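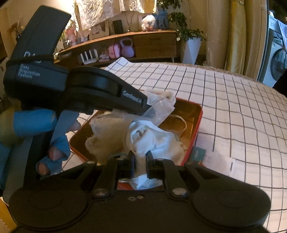
¿Qué conviene hacer primero con una bandeja metálica pulida antes de guardarla: limpiarla o envolverla?

Conviene limpiarla con un paño seco y envolverla después. El polvo que queda entre el plástico y el metal es la causa más frecuente de rayas finas en el fondo.

Categoría: Artículos > Conservación de menaje > Métodos

3. Materiales y procedimiento

3.1. Piezas y envoltorios

El estudio se limitó a bandejas rectangulares de interior dorado, con paredes altas y esquinas redondeadas. Las piezas procedían de dos lotes, denominados Jolholm y Temia por el nombre del almacén de origen, y sumaban 86 unidades. Se descartaron las bandejas con abolladuras en el fondo, dado que la deformación altera el reflejo y dificulta la inspección posterior. Las piezas con desgaste únicamente en el borde se mantuvieron en la muestra, y el desgaste se anotó en la ficha correspondiente.

Como envoltorio se empleó película plástica translúcida en dos estados: sin uso previo y reutilizada. La película reutilizada conserva los pliegues del embalaje anterior. En esos pliegues se acumulan partículas que no se desprenden al sacudirla, observación ya recogida por Urio en las notas preliminares del proyecto Hultness. Para la limpieza se utilizaron paños blancos sin apresto, doblados en cuatro y renovados en cada pieza.

3.2. Secuencia de manipulación

Cada ciclo comprendía la retirada del plástico, el repaso del interior con el paño, la inspección y un nuevo envoltorio. El repaso comenzaba en las esquinas, seguía por las paredes y terminaba en el fondo, siempre en el sentido del lado mayor. No se aplicaron líquidos ni pastas de pulido. El número de ciclos previsto para el conjunto era de 2.000; se completaron 1.447 y el resto se anuló por falta de película nueva en el lote Temia.

El plástico retirado se dejaba extendido junto a la bandeja y no dentro de ella. Esta precaución parece menor, pero en los ensayos previos el contacto entre la película arrugada y el fondo produjo marcas en piezas que hasta entonces no presentaban ninguna - sobre todo cerca de las esquinas, donde el plástico tiende a quedar retenido.

3.3. Inspección del interior

El interior se examinó a simple vista por reflexión. Una superficie en buen estado devuelve los reflejos con contorno definido; las rayas finas los interrumpen o los ensanchan. El método exige distinguir entre un defecto de la pieza y el reflejo irregular de un objeto próximo, para lo cual basta con girar la bandeja y comprobar si la marca se desplaza. Un mantel con líneas facilita la orientación de la pieza entre una lectura y la siguiente. En la Figura 1 se aprecian una franja vertical brillante en la pared del fondo, que continúa sobre la base, y varios reflejos oscuros de contorno irregular.

Figura 1. Bandeja de metal dorado con borde fino de color naranja rojizo, vacía, sobre mantel blanco de cuadrícula. A la derecha, envoltorio plástico translúcido arrugado.

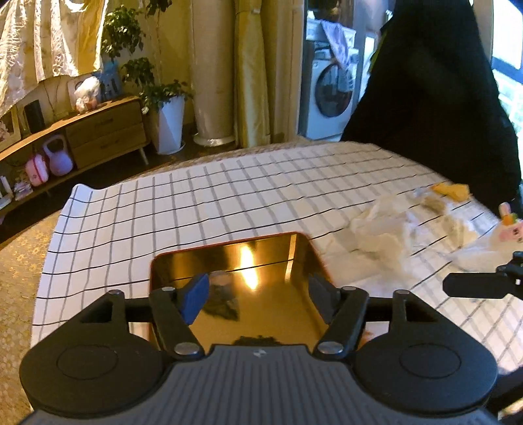 3.4. Registro y criterios de exclusión

Las lecturas se anotaron en la escala de Meléndez, de cero a cuatro, donde cero corresponde a un fondo sin interrupciones visibles. Upendo Urio realizó la primera lectura de todas las piezas; la segunda se hizo sin acceso a la anterior. Cuando ambas diferían en más de un punto, la bandeja se repasaba de nuevo y se repetía la inspección. Las lecturas tomadas con el plástico todavía apoyado en el borde se excluyeron del análisis - el borde pintado y el interior se registraron además por separado. Los resultados por lote se presentan en la sección 4.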